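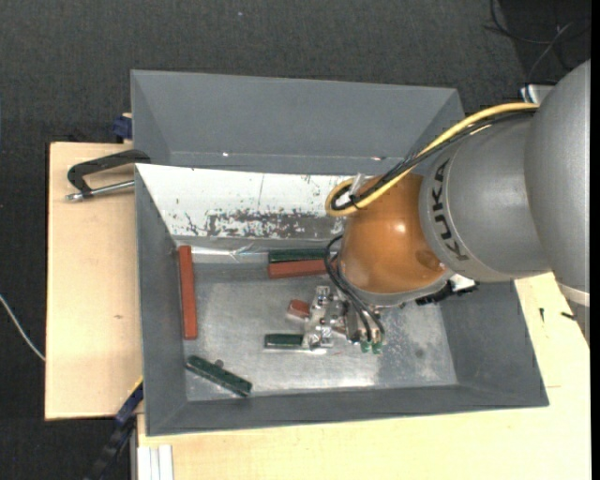 Bin picking is the job of getting a robot arm to reach into a container of jumbled parts and come out holding one of them, and I've been hooked on it ever since Henryk Dudek talked me into joining his build at the Gretgate shared workshop. The idea is simple enough (grab a thing, put it somewhere else), but the details will eat your whole winter! Our arm is a KUKA with a metal gripper, and it works over a gray metal bin clamped to a wooden table, with a second bin right behind it. The parts are red and green bars and blocks, some long, some short. A short block out in the open is my favorite kind. A long bar lying up against a wall is the one I dread, because the fingers need room on both sides and the wall won't move.

Page updated December | Written by Flynn Kingi

Most setups go through the same steps: find a part, choose a grip, check the path, close the gripper, lift. Shiny metal makes the first step harder than you'd think, and a scuffed floor throws bright patches that software can mistake for edges. Carleen Sutcliffe wrote our part finder, which she calls Hapeta, and she spent 2 evenings on glare alone.

Then there are the hoses and cables. Leave too little slack and the wrist can't turn, leave too much and you've got a loop waiting to catch on a rim. We run test batches of 45 picks at low speed, and our best batch so far had 4 misses.

Filed under: Robots & Automation > Home and Workshop Builds > Grippers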